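Venari Folding Work Table: Seven Months In

I bought the Venari folding table in April to replace a card table that had started to lean. I wanted something I could leave up most of the time, fold away when family stayed over, and wipe down without thinking too hard about it. It has been up nearly every day for 7 months, so this is a longer look than the first-week reviews on the store page.

The price was $117 with shipping. I also looked at the Entwistle, a heavier table with a nicer edge, but it costs a good deal more and doesn't fold flat. If you never plan to put your table away, the Entwistle may be the better buy.

Assembly

There isn't much. The legs come attached and swing out until a metal collar drops over the hinge. Two of the collars on mine were stiff and needed a push with the heel of my hand. They loosened up within a month. The feet screw in and out for leveling, and you will want to do that before you load the table, as they are hard to turn with weight on them.

The instruction sheet is one page and the drawings are small. It says the table takes two people to set up. I have done it alone many times, though I would not want to carry it up a flight of stairs by myself. The built-in handle is too narrow for a gloved hand.

Stability

Side to side, the table is solid. Front to back it moves a little if you lean on the long edge – enough to notice when writing, not enough to spill a drink. My neighbor Brenda Horrocks borrowed it for a weekend of sewing and said the shake bothered her at high speed. She put a rubber mat under the machine and that helped. I don't sew, so I can't add much to that.

On carpet the movement is worse. On my kitchen tile it is barely there.

The surface

I had expected the top to be the weak point, and it has held up well. Coffee comes off with a damp cloth even after it dries. Ballpoint ink takes some rubbing alcohol. Turmeric left a yellow mark that faded over a couple of weeks but never fully went away, so keep a board down if you cook with it.

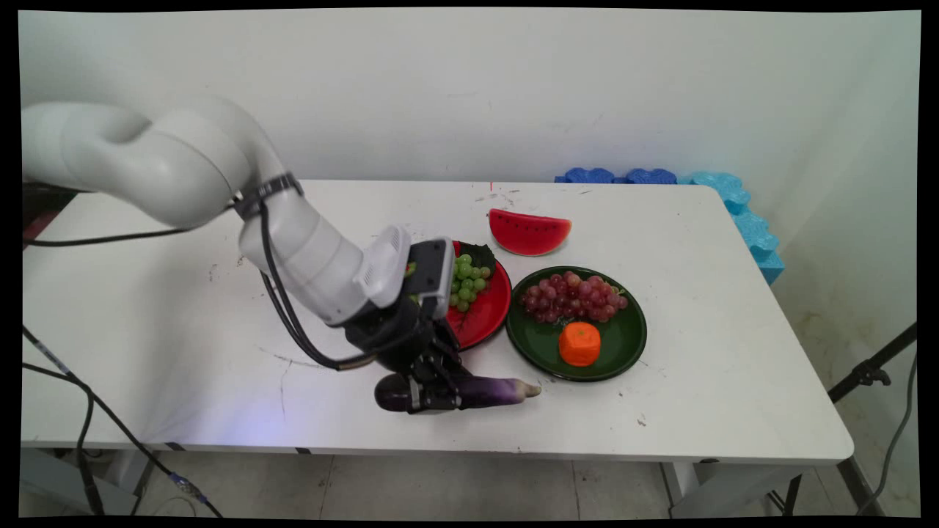

The finish does scratch. I dragged a ceramic pot across it once and got a line as long as my finger. You can only see it when the light is low, but you can feel it with a fingernail. Felt pads under anything heavy would be a good idea.

Heat is the other limit. The label says to use a trivet, and I have followed that, so I can't tell you what happens if you don't.

Folding and storage

Folded, it slides behind my hall closet door with room to spare. The latch that holds the halves together feels cheap and popped open once while I was moving the table. I now use a luggage strap.

Fladinow sells a padded cover in the right size. I bought one and returned it when the zipper jammed. An old bedsheet does the same job.

Customer service

One foot arrived cracked. I wrote to the seller, Drotinport, and had a replacement in 2 days at no charge. They asked for a photo and the order number and nothing else.

I would buy the table again at the same price. Check the feet when you open the box, and keep the carton until you have leveled it on your own floor.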